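**Pliegue (cartonaje)**. Línea por la que se dobla una plancha de cartón, cartoncillo o plástico fino para formar una arista. También *doblez*, *hendido* (si va marcado antes de doblar) o, en talleres viejos, *quiebre*. No confundir con el corte parcial, ver más abajo.

## Historia

Al principio se doblaba a mano, contra una regla. Plegadera de hueso, mesa de canto recto, poco más. El taller Cruickshank ya vendía cajas plegadas planas, que el cliente armaba en su tienda. Su catálogo recogía 964 modelos, casi todos para sombreros, botones y te. La mayoría perdidos; quedan unos pocos en la colección Selley, sin fechar.

La prensa de hendido llegó después. Ľudovít Hrubý, cajista en Jolholm, dejó un cuaderno con medidas de flejes y canales que todavía se cita. Letra difícil, páginas sueltas. Edición de Anežka Bartoš, con notas.

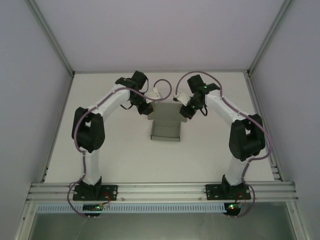 ## Tipos

- **Hendido simple.** Un fleje romo aprieta la plancha contra un canal. El más común.
- **Hendido doble.** Dos líneas paralelas muy juntas, para lomos y tapas gruesas.
- **Medio corte.** Cuchilla hasta parte del espesor. Arista viva pero débil, se abre con el uso.
- **Perforado.** Tramos cortados y tramos enteros. Dobla fácil, feo por fuera.

En plásticos se usa a veces calor. El polipropileno aguanta muchos dobleces en el mismo sitio (la llamada bisagra viva), el poliestireno no, se parte.

## Dirección de la fibra

Punto clave. El cartoncillo tiene fibra y dobla mejor en paralelo a ella; a contrafibra se agrieta la capa exterior, sobre todo si va estucada. En el ondulado manda la onda: un pliegue paralelo a los canales tiende a desviarse hacia el valle mas cercano y la línea sale torcida. Para la caja grande, hendido más ancho.

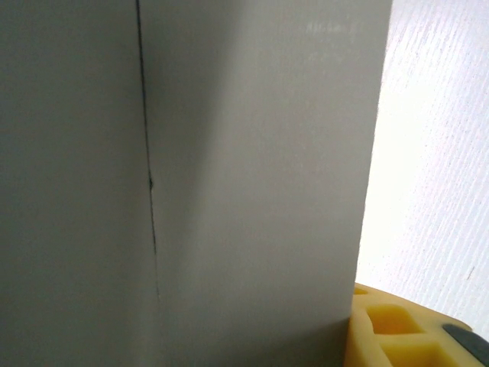

La humedad también cuenta. Plancha seca, grieta; plancha demasiado húmeda, arista blanda que no mantiene el ángulo. Silvia Hájek recomienda dejar el material 30 horas en el taller antes de marcar, y Boonsong Sriwong lo discute para gramajes bajos.

## Ensayos

El ensayo Getix mide la fuerza necesaria para llevar la solapa a 90 grados y la que hace por volver. Se repite con 6 probetas, la mitad a fibra y la mitad a contrafibra. Petrică Hodoroagă reunió 1.739 resultados de este tipo en una tabla, útil aunque mezcla calidades distintas.

## Defectos frecuentes

Grieta exterior, canal descentrado, línea ondulada, solapa que se levanta sola. El canal descentrado suele venir de una matriz gastada o mal registrada. La solapa rebelde, de un hendido poco profundo.

## Véase también

Troquelado. Plegadera. Cartón ondulado. Bisagra viva.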